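Week 6 - Coalitions and Confidence Votes

Welcome back, everybody, and thank you for the lively discussion on Tuesday! I promised I would write up the part we rushed through at the end, so let me take it slowly this time.

A parliament with 300 seats needs 151 votes for a majority, and most of the parties we study never get there alone. They have to bargain, and the bargaining often goes on for weeks - sometimes longer than the campaign did. Ask yourselves what a small party really wants from those talks. It may be a ministry, or a single promise on pensions, or simply a date for the next election.
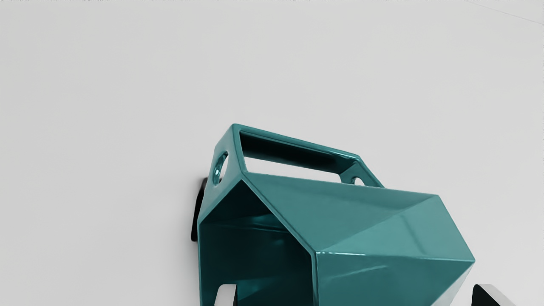

Now, a confidence vote is a different animal from an ordinary vote on a bill. A government can lose on a fishing law and carry on quite happily, but if it loses confidence it usually has to resign or go to the voters. Keep in mind that some countries also ask the opposition to name a replacement first (we'll come to Germany next week).

For reading, please do the Marras chapter and the short reply by Petro Vasylenko, who disagrees with nearly all of it. Bring one question on each. Luana Trindade has the sign-up sheet for the mock negotiations, and groups of four work best.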